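Search this site Go
Home About Research Join Contact
Posted in January by Callum Yule

Hi, we're Arkatano! I'm Callum, and my little group teaches robot arms to put gears together.
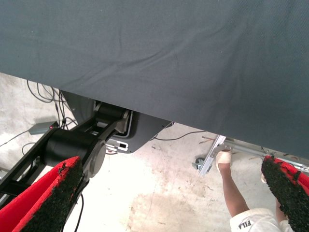
We started with 100 demos and the arms mostly fumbled, so we kept going to 391. 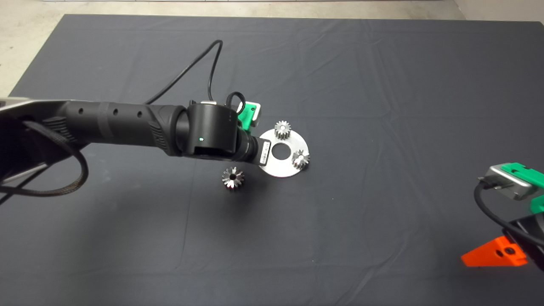

Gears and disc on the dark cloth.

Our trick is pausing just before each grasp – the wrist view gets a fresh look.
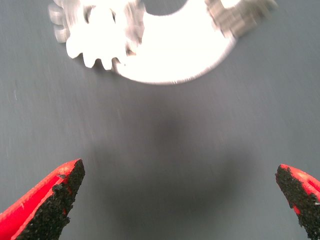

Nii Amoah thinks the pause matters less than the extra demos, and wants 300 runs without it.

Fair enough – we're on it!

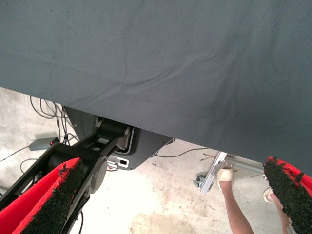 Come Work With Us

Write to us anytime.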